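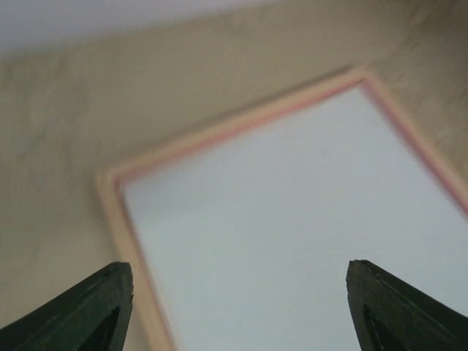
业余观星问答：七月看英仙座流星，在市区楼顶到底有没有戏？

夜猫子阿岑

先交代背景。我住六楼，楼顶能上去，三面是别人家的霓虹灯，第四面是一家二十四小时营业的烧烤店，烟比云厚。上周心血来潮，凌晨两点扛着躺椅上楼，躺到四点，收获如下：飞机若干，蚊子包若干，疑似流星一颗。我激动地许了愿，然后它拐了个弯，应该是无人机，愿望估计也跟着作废了。

想请教各位：
一、英仙座流星雨不是八月才到极大吗，七月下旬出来的这些算不算数？
二、市区这种天，要不要干脆买个望远镜？同事推荐了 Zodier 的入门款，说“看什么都清楚”。他本人用它看对面楼的空调外机。
三、有没有不用请假、不用开四个小时车的办法？

Mohit Agarwal

先说望远镜：看流星别买。望远镜视场很小，流星从哪儿冒出来又不跟你商量，等你对准了，它早烧完了。肉眼加躺椅就是标准配置，你已经毕业了。钱省下来买驱蚊液。

七月下旬看到的当然算数。英仙座流星雨从七月中旬就开始活动，只是那时候数量很少，真正热闹要等八月中旬前后。另外七月底还有宝瓶座δ南流星雨，辐射点偏南，也会往你头顶扔几颗。要分清是哪一家的，把流星的轨迹倒着往回延长：指向东北方英仙座那一带的，归英仙；指向南边宝瓶座的，归宝瓶；哪边都不沾的，叫偶发流星，哪个晚上都有；会拐弯的，归快递公司。

关于市区，我得泼点冷水。网上说的“每小时上百颗”是天顶每时出现率，前提是辐射点正好在头顶、天黑得能看见六等多的星。你那个楼顶能数出北斗七星就不错了，暗的流星全被灯光吃掉，只剩特别亮的。一小时看到一两颗，属于正常发挥。 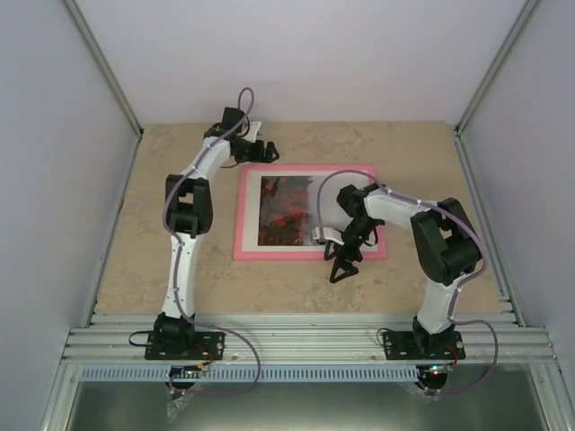 时间上你倒是选对了。后半夜辐射点升得高，而且我们这半边地球正迎着公转方向往前撞，流星自然多一些。再就是给眼睛留够时间，二十到三十分钟不看手机。我知道这一条最难，我自己的最好成绩是十二分钟，败给了工作群。

还有月亮。出门前查一下月相，满月前后基本可以睡觉，月光比烧烤店狠多了，而且不打烊。

Kojo Baidoo

楼上基本说全了，我补充第三个问题。

不用开四小时。找一张光污染地图，看你家哪个方向先变暗，往那边走四十来分钟，通常就能差出一大截。我常去的是 Curkeren 水库的坝顶，停车方便，有一片朝东北的开阔地，缺点是钓鱼的人头灯特别亮，而且转头打招呼时一定要照着你的脸。本地的 Khurana 天文社八月会组织拼车，群里平时不聊星星，主要聊谁的折叠椅忘在谁的后备厢里。

实在走不开，就在楼顶找一处能挡住直射灯光的墙角，背对烧烤店，看头顶偏高的那片天，别盯着地平线。也别死盯辐射点，离它远一点的地方，流星的尾迹反而更长。

顺便，有耐心的话可以拿旧相机架着连拍，广角端，光圈开大，每张曝光几秒，市区再长就一片橙色了。我拍了三个晚上，得到四张流星和一大堆飞机，存了满满一张卡，至今舍不得删。

追光少年1926

用 Zurkley 那个看星 app 就行了，手机对着天一举，什么星座都有，阴天也能看，我都在被窝里看的。

夜猫子阿岑

谢谢几位。楼上那位的办法我昨晚试了，确实一朵云都没有，就是流星也没有。躺椅先不退，等八月去水库。蚊子那边我再想想办法。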